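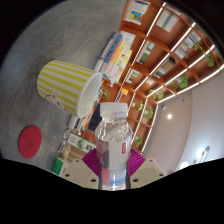

Speaker notes: "A Table People Want to Sit At"
Reading Room Meetup, Aug 30, 2023

Hi everybody, so good to see you! Thank Liv Åberg for the invite (and for the loan of the clicker). Say right away that I love reading corners more than is reasonable, and that questions can come any time.

Start with the shelves. Ask for hands: who has a bookcase at home that's only books, top to bottom? Then talk about light. White strips along the shelf edges do so much for a warm orange-brown wood, and people can read a spine without tipping their head under a lamp. Tell the Revano story, the reading cafe where I spent most of May moving books from one cubby to the next and back again!

Next, plants. Mix them right in with the books, some up high, some trailing down. Turn a few covers outward too, so there's a face to meet you when you walk over.

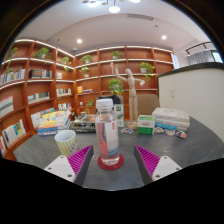
Put the trailing ones where the vines have room to hang, and keep the watering can close by or you'll forget. Dalia Benmoussa lost two ferns that way and still brings it up.

Now the table, my favorite part. PAUSE, drink some water.

A dark gray top lets color do its work. A striped yellow and white cup, a round red coaster, a stack of books with bright covers, and suddenly you want to pull up a chair. I'm a huge fan of the wooden mannequin with one arm in the air. Visitors can't keep their hands off those things, and they should touch them! Change the pose each morning.

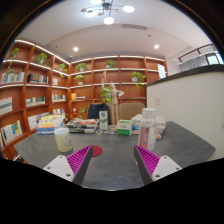
Keep the taller pieces toward the back and leave open table in front, enough for an open book and two elbows. Small painted or printed bits are great along the back, where they give your eyes something to find between chapters.

Coasters: one for every drink, please. (Skip the Cruickshank table story if we're past 36 minutes.)

Try-it-now: clear one table tonight, put back only what you'd pick up yourself, then sit there and read for a while. Send me pictures!

Questions, then cookies by the door.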